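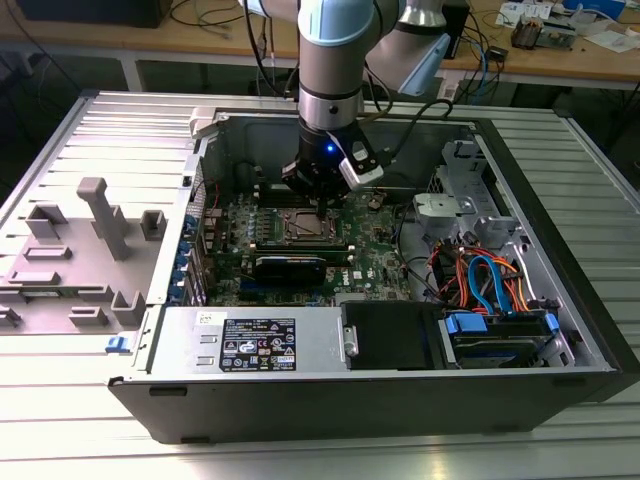

Print | E-mail

Student Project Report: Looking After the Janholm Cell, September 2021

We grew very fond of our teardown cell, even on the days it sulked! Before each run we check the gripper screws and the slack in the black cable (it took us until December to learn that).
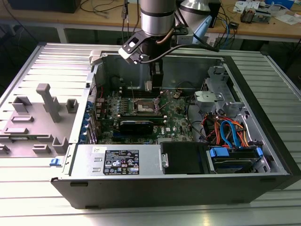
Re-zeroing the wrist comes next, and we do it again after up to 200 cycles. Our log stands at 487 cycles, with 19 stops.

Print | E-mail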